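Search the archives: Search
Advanced search

[cumetthorpe-web] Re: Staying on one team or moving around?
Sunday, January 13, 2019
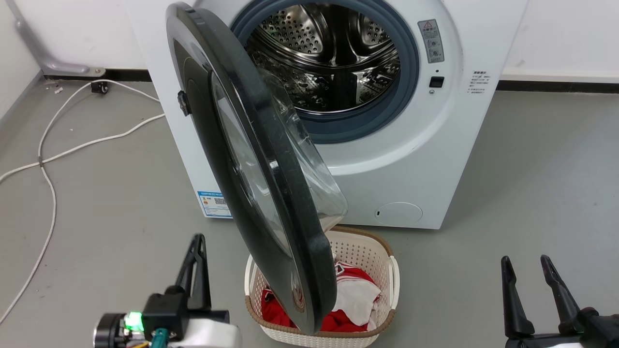 I read your message a couple of times before answering, and I've left most of it in because I think several people on the list are in the same spot.

> I've been a front-end developer at Herrero since I finished school. I
> like the work and I think I'm decent at it. My manager has offered me a
> move to the team that looks after the billing service. It's all back-end
> and I'd be starting more or less from scratch. Same pay, same title.
>
> My worry is that I lose ground. I've put a lot of time into getting good
> at layout and accessibility, and the people I came up with are being
> promoted for going deeper. If I move I'll be the slow one for a while.
> Has anybody here done this, and did you go back?

I did something close to it. I was the CSS person at a small company that made Trenolix, a scheduling tool for dental offices. We had a team of 2 on the interface and everybody else worked on the server side. When the other interface developer left, they didn't replace her. They asked me to split my time and pick up the import jobs, which were old Perl scripts that ran overnight.

The first few months were not fun. I had got used to knowing the answer when somebody asked me a question, and now I was the one asking. One of my changes stopped the nightly import for a clinic group and I spent a morning on the phone with their office manager. The fix was one line. I couldn't have found it without help from a person who had every reason to be annoyed with me.

What changed my mind about the work was reading other people's bug reports from the other end. On the interface side I used to get tickets that said "field is blank" and I would patch the template so a blank field looked nicer. Once I was responsible for the import, I could see that the field was blank because we threw away any record with a comma in the street address. We had 76 open tickets that came down to that. I had closed plenty like them myself over the years by hiding the symptom.

I did go back to the front end, at a different company, and I'm still there. I don't write Perl and I hope I never do again. I do read a stack trace without waiting for somebody else to do it, and when an API is going to be awkward I say so in the planning meeting, before the screens are drawn. That has been worth more to me at review time than another year of layout work would have been. Your workplace may see it differently.

Some practical points, in no special order.

Ask how long the move is for. "Until things settle down" is not a length of time. I'd want a date when you and your manager sit down and talk about it again, and I'd want that in an email. If they say September, put it on your own calendar too.

Ask who will review your code. If the billing team is short of people, you may be left alone with it, and that's a bad way to learn anything involving money.

Keep one small front-end thing going. I kept our style guide up to date, up to 60 minutes a week, usually on Friday afternoon. It was enough to stop me from feeling rusty, and it meant people still came to me with accessibility questions.

Don't count the slow period as lost ground until it's over. You said your friends are being promoted for going deeper. Some of them will be, but you're comparing their good news with your worst guess about yourself.

Same pay and same title seems fair for a sideways move, but ask what they'd expect to see before the next raise. You don't want to be measured against people who have been on that code for years.

On reading, the Flerker tutorials that get linked here a lot are fine for getting a local database running. I'd skip the later chapters until you've seen how your own team does things. I followed them closely and then had to unlearn half of it.

If you decide to say no, say it plainly and tell them what you'd rather work on. I've seen people turn down a move like this and do well.

The Cumetthorpe meetup has an open table after the talks, and a couple of back-end people usually stay for it. You could ask them what their first months were like. I'll be there for the next one if I can get away from work in time.

_______________________________________________
cumetthorpe-web mailing list
Please trim quoted text when replying to the list.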